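I've been to 6 candidate forums this fall and I'm ready to say it: the two-minute answer is ruining local elections. There, I've said it, and my neighbor who runs the timer at ours can stop waving that yellow card at me.

You know how these go. Folding chairs, bad coffee, a moderator with a stack of index cards. Somebody asks what you'd do about the water rates, and the candidate thanks the host, thanks the audience, thanks their wife, mentions how long they've lived in Boneo, and then has maybe forty seconds left for water. Forty seconds! I've spent longer than that picking out a cantaloupe. And then everybody claps and we go on to parks.

The one that set me off was the council race forum for the Nasr Street district. Four people running, 112 of us in the seats (they announced it, very proud, and fair enough, the last one drew maybe a third of that). The best question of the night came from a woman near the back who wanted to know why the bus to Mundano quits running at seven when the hospital shift lets out at seven thirty. A real question, with a real answer hiding in it somewhere. What we got was four people in a row saying they support transit. Well, sure. I support transit too. I support sunshine and clean socks. When does the bus come?

Reda Tawfik was up there that night, running for the first time, and I'll give him credit because he did something I hadn't seen before. He said, "I don't know why it stops at seven, but I'll find out and put it on my website." You could feel the room get a little uncomfortable, like he'd admitted to something. One of the other candidates practically smiled. And then he did put it up, two days later, a long plain page about driver contracts and a split shift that got dropped in a budget a few years back. I read the whole thing at my kitchen table. It was kind of dull and I loved it.

I'm not telling you to vote for him, by the way. I don't agree with him on the zoning stuff at all and I've told him so to his face. But I learned more from that page than from every forum put together, and I think that ought to bother us.
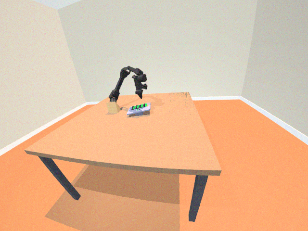

*A computer rendering of a robot arm over a wooden table.*

Now, the folks who organize these things will tell you there's no other way. Four candidates, ten questions, ninety minutes, and people have babysitters to pay. I get it! I've had the babysitter. But who decided on ten questions? Ask three. Ask three, give everybody up to 6 minutes each, and let them talk until they either say something or run out of nothing to say. A person can hide for two minutes. Six is a long time to hide.

And let them talk to each other, for Pete's sake. At our forum they weren't allowed to respond unless they were mentioned by name, so of course they all said "some people up here" and "certain candidates" and pointed with their eyebrows. It was like watching a family Thanksgiving. I'd have given anything for one of them to turn sideways in the chair and say, okay, how would you pay for it?

Over in Ilano they tried something different last December, and my cousin dragged me along. They sent the questions out a week early. I went in thinking that was cheating, like handing out the test ahead of time, and I grumbled about it the whole drive. But it made the evening so much better. The candidates showed up with numbers. One had called the county. Another one brought a map, a big paper one that kept rolling itself back up, and she held down the corner with her water bottle and showed us exactly which culverts flood. I don't live in Ilano and I still think about those culverts.

People say you lose the surprise that way, that you want to see how somebody thinks on their feet. I guess. But how much of a council member's job is thinking on their feet? From what I can tell it's mostly reading. They get a packet before every meeting and they're supposed to have gone through it, and I'd much rather know whether somebody does the reading than whether they're quick with a joke about potholes.

So that's what I wrote to our forum people, and I got a nice note back saying they'd discuss it after the new year. I'm going to keep pestering them. If you were in one of those folding chairs and went home not knowing any more than you came with, write them too, and keep it short. They've only got two minutes.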